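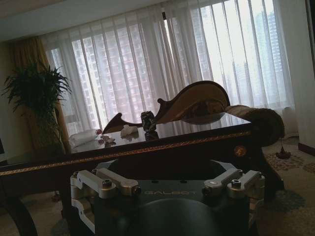
Some posts about a desk. I am sorry in advance, it became long.

1/ Today I finally started on the desk in the window room. In our family everybody says "the good desk", and because it is the good desk, all things without a home are put on it.

2/ It is dark wood with a very glossy top. There is a gold-colored band along the front edge with a small pattern in it, and a little round brass knob near the right end. My uncle Usman Yousafzai bought it second hand in Plundmont, one February, and paid 213 for it. My aunt still says it was too much.

3/ The shine is beautiful and it is also my problem. Everything you leave on such a top, you see two times. One crumpled tissue looks like two crumpled tissues. When the curtain is bright behind, the whole window lies down on the desk also.

4/ So, the rule for today: first take everything off, then decide. Before, I was always moving things from left to right and calling this cleaning.

5/ Tissue: to the bin. The dark glass cup: to the kitchen. I like this cup very much, it is low and heavy in the hand and the cut sides catch the light. We had a set from my cousin Sidra Ghumman and I don't want to lose one more.

6/ Please do not put a glass directly on a lacquered top. I learned it in our old flat in Kevcombe, where I made a white ring on a side table, and I paid 171 to have the surface repaired. A coaster costs almost nothing.

7/ For the dust I use a soft cotton cloth, a little bit damp, and right after it a second cloth that is dry. I go in the direction of the wood, long strokes, no circles. With circles I get cloudy marks and I only notice them in the evening when the lamp is on.

8/ The patterned band needs more patience. Dust sits in the small lines. I take a soft makeup brush (new, not used!) and go slowly from one end to the other. I never put metal polish there. Waqas Awan did this on his mother's cabinet and the gold color came off on the cloth.

9/ Same for the knob. Dry cloth, and finished. If it becomes a bit dull with the years, I don't mind it.

10/ Uzma Durrani asks if I use spray polish. I used it before, for many months. It made the top slippery and fingerprints stayed longer. Now I use no spray and I am more satisfied.

11/ She also asks about the sun. Yes, the desk stands at the window and I worry about it. I close the curtain in the middle of the day. To move the desk I would need two strong people and a different room.

12/ What may come back on top: one lamp, one tray for the small things, one notebook. I wrote it on a paper and put the paper inside the wardrobe door, so the family can read it. Let us see how many days it holds.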